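Gresow cell: questions we keep getting

Reading time: 4 min

We use cookies to remember your settings. Accept / Manage

Quick answers for anyone looking after the Gresow pick cell, real or simulated. Written between jobs so excuse the typing. If it isn't covered, ask Boonsong Yensuk first, then Wichai Sitthichai.

Which cell does this cover?

The one-arm cell with the two-finger gripper. Same arm settings in the sim and on the bench. Not the Plundberg line, that has its own page and a different gripper, please don't copy values across.

How do I start it from cold?

Mains on, wait for the controller light to go steady. Air is not used any more, ignore the old regulator. Release the stop button, log in, run the homing routine. Gripper homes last. Stay outside the tape until homing is done.

It homes but the fingers don't meet in the middle. Normal?

No. One side has slipped on its pivot. Power down, lock off, then check the small fasteners on the finger links. Nip up the loose one, home again. If they still meet off centre redo the finger zero (menu, Tool, Finger zero) with the brass block between the tips. Do not force them together by hand.

How often do the fingers get serviced?

Every 3,000 grasps. The counter is on the Tool page. Wipe the links, one drop of the light oil on each pivot, wipe again. Too much oil ends up on the tips and then everything slides out. Wanpen Phuthong keeps the oil, top drawer.

What closing force?

Set to 90 on the controller scale for bottles and boxed stuff. Go lower for paper and anything that squashes. The number is a setting, not newtons, people mix this up.

Where do the profiles live?

Shared drive, folder Bisari, one file per object type. Current one for mixed tabletop is profile 159. Don't edit it in place. Copy, rename, put your initials on it.

Error 226, what is it?

Finger position lost. Nine times out of ten it's the cable where it bends at the wrist. Push the connector home, clear the error, re-home. If it comes back the same shift, swap the cable, spare is in the grey box with the Sombatkul label. Log the swap or Ketsara Hemmin will have no idea why the stock is down.

Can I clear an error from the pendant and carry on?

For a light touch stop, yes. For 226 no, always re-home. We had a finger driven into the end stop in July becuase someone skipped it.

Do I need to redo the camera after moving the gripper?

If the gripper came off the flange, yes. If you only tightened links, no. Takes ten minutes with the board. Check the board is flat, the old one has bowed and should be in the bin.

How do I check the sim matches the bench?

Load the sim with the same profile, same closing setting, and put the tips over something soft. Look at where each tip sits against the object before you close. Both should come down to the same depth. If one side is low in the sim, it's the tool offset file, not the mesh. Decha Chuensuk can regenerate it.

What does a cluttered pick look like in the sim?

Things close together, no tidy gaps. You want the tips either side of the target and a note of whatever else the finger is passing over. In the run below the target is the crumpled printed paper, sitting on a flat black item, with the left finger reaching across the lower end of the white roll. Pump bottle is further up, clear of the tips. Anything like this, check the left finger clearance before you let it close.

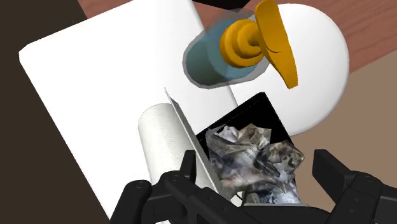

Finger keeps catching a neighbouring object. What do I change?

Approach angle first. Turn the wrist a little so the links come down over free space, then rerun. Second thing is the opening width, most people leave it at full and it doesn't need to be. Leave speed alone till last.

Paper slips out on the lift?

Clean the tips with the dry cloth. Then raise the closing setting one step, not five. Crumpled paper gives as you squeeze so let the close finish before lifting, there's a dwell value in the profile for that.

Can I fit different tips?

Ask Wichai. The square ones need a new tool offset and the long ones foul the wrist at full close.

How do I shut it down?

Park, open the fingers, stop button in, log out, mains off. Not in any other order pls. Leave the pendant on its hook.

Who signs off after a repair?

Boonsong or Wichai. Fill in the sheet with what you tightend or swapped, and the grasp count at the time.

Last updated: July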